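Witdale Shared Kitchen
Second progress report to the Lustel Fund
Prepared by Žofie Čierny, project lead

Period covered

This report covers the time from the signing of the grant agreement through the end of December. It follows the headings in the fund's reporting form, except that training and outreach are taken together.

Where the work stands

The old canteen on the ground floor of the Palma building is being turned into a shared kitchen for people who make food for sale on a small scale. Demolition and drains are finished. The electrical work passed inspection on the second visit -- the first visit raised a point about the labeling of the main panel, and the contractor fixed it at no charge. The floor is down in the prep area and in the hallway, but the storeroom still has bare concrete.

The choice of cabinets and counters was settled with the future users at an evening meeting. They asked for a long, clear stretch of counter in the staff break area, and a light color so spills show up. 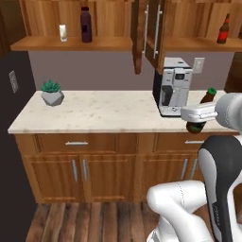 The ventilation hood is the one item that is late. Damari, the supplier, delivered a unit with the wrong duct size and took it back the same week. The replacement is now promised for the second half of the next period. Until it is in, we can't apply for the final health permit, so cooking for sale can't start. Cold prep and packing don't depend on the hood, and the health office has told us it will look at a partial permit for those.

Budget

Spending is at 97 percent of what was planned for this period. The small underspend comes from the storeroom floor. Plumbing ran $400 over the estimate after a cracked section of pipe was found behind the north wall, and we covered this from the contingency line. No change to the total is requested. We do ask to move the unspent flooring money into the next period.

Training and outreach

We have nine signed user agreements. Two are with bakers, one is with a soup maker, and the rest are with people who make jams, sauces and pickles. Seven of the nine have finished the food handler course. The other two missed the last session and are booked for the next one.

The open Sunday brought in about 30 people from the neighborhood. Most questions were about price and parking. We have since put the hourly rates on the website and agreed with the building owner that users can load and unload at the rear door before 8 a.m.
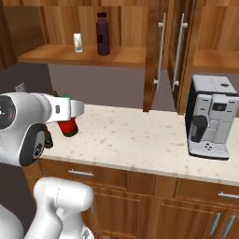
A few users would like evening hours as well. We have not promised this. The building is locked at 9 p.m., and a later closing would mean paying for a key holder, so we will look at it again once there are real bookings to go by.

Next period

Install the hood and balance the air supply.
Finish the storeroom floor and put up shelving.
Apply for the partial permit, then the full one.
Test the online booking calendar with the first users.

Matters for the fund

We need written approval for the flooring carryover before the storeroom work is ordered. The signed invoices and the inspection certificate are attached to this report. The Damari return slip will follow when we receive the stamped copy.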